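Domestic Appeal in Household Advertising

Domestic appeal is a term used in the sociology of advertising for the practice of selling goods by presenting them as evidence of care within the home. It is most often discussed in connection with food, cleaning products and kitchen equipment, although it has also been identified in advertisements for insurance and family cars. The term overlaps with the broader study of gender in advertising but is not identical to it.

Characteristics

Advertisements of this type usually place the product within a family routine, such as a shared meal or preparation for the school day. Price and technical performance receive little attention. The purchaser, historically shown as a wife or mother, is rewarded with the approval of other members of the household. Critics argue that this arrangement treats unpaid work as an expression of affection and makes the time it requires difficult to see.

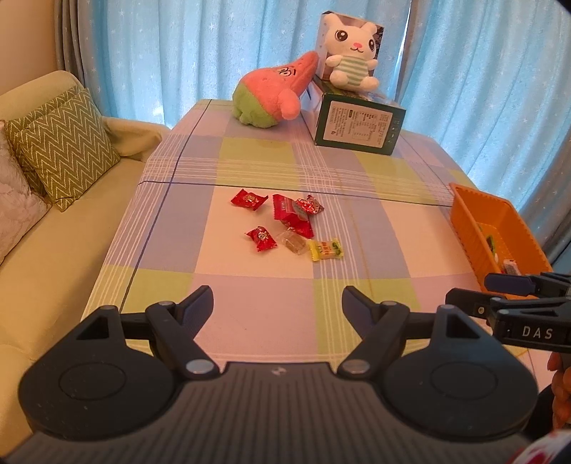
Later campaigns have altered the cast more readily than the structure. Fathers appear more often in cooking and laundry advertisements, but in many cases they are shown as beginners whose errors are corrected by a partner. Some scholars regard this as a gradual change in norms — others consider it a restatement of the older division of labor.

Research

The Nurstead Archive of Print Advertising holds 1286 magazine advertisements for household goods, sorted by product and by the role given to each adult figure. A study based on the collection examined 110 of them and found that domestic tasks were assigned to women in most cases where any task was shown. Its authors cautioned that the sample was drawn from only three magazines, all aimed at married readers.

The Clurside Media Survey approached the subject through interviews. Participants tended to recognize stereotypes in older material quickly and to overlook similar patterns in current advertisements. A revised edition of the survey, issued in June 2022, added questions on online video.

Criticism

The concept has been faulted for giving too much weight to the intentions of advertisers and too little to the ways in which audiences ignore or reinterpret what they are shown.

See also

Gender roles in mass media
Unpaid work
Consumer culture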